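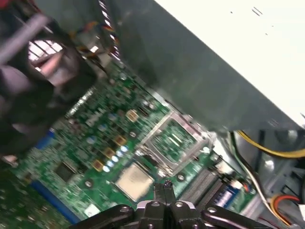 How Do Scientists Measure the Depth of the Ocean?

Erkstead Center for Ocean Learning
Pages for Young Readers, ages 8 to 11
Text by Sewwandi Akanda. Checked by Dinesh Navaratnam.

The bottom of the sea has mountains, valleys, and wide, flat plains. Most of it lies in complete darkness, far below the reach of sunlight. To find out its shape, scientists must measure how deep the water is in many different places.

Measuring With a Rope

Sailors once measured depth with a rope and a heavy piece of lead. The lead was lowered over the side of the ship until it touched the bottom, and the wet part of the rope gave the depth. In shallow water the work was quick. In deep water it could take hours, and currents often pushed the rope sideways, so that the sea seemed deeper than it was.

Sailors sometimes put wax or animal fat in a hollow at the bottom of the lead. Sand, mud, or bits of shell stuck to it and were brought up to be studied.

Measuring With Sound

Ships today use sound. A device under the ship sends a short "ping" down through the water. The sound strikes the seabed and bounces back as an echo. Sound moves through seawater more than four times as fast as it moves through air.

Suppose the echo comes back after 2 seconds. The sound spent one second going down and one second coming up. Scientists know how fast sound moves in seawater, so they can work out the depth. A longer wait means deeper water.

Many survey ships send out a fan of sound beams and measure a wide strip of seabed as they sail. The strips are then joined together to make a map.

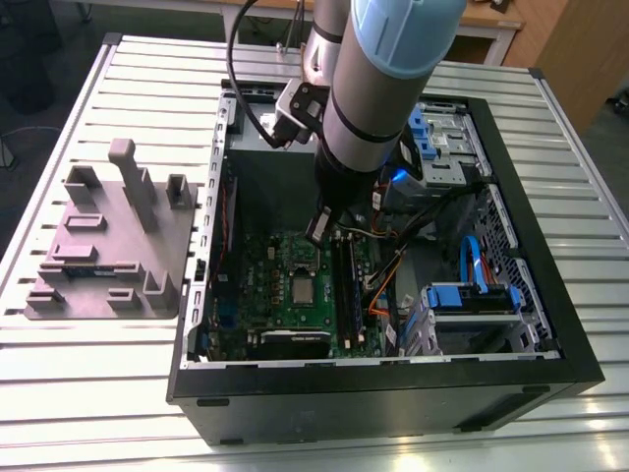

Words to Know

Echo: a sound that bounces back from a surface.
Seabed: the ground at the bottom of the sea.
Sonar: a way of finding things under water by using sound.
Survey: a careful study of an area, often made to draw a map.

Something to Think About

A ship measures the depth at 900 meters. Farther along its path, the depth is 2000 meters. Is the seabed rising or falling along the ship's path? Draw a side view of what the seabed might look like between the two places.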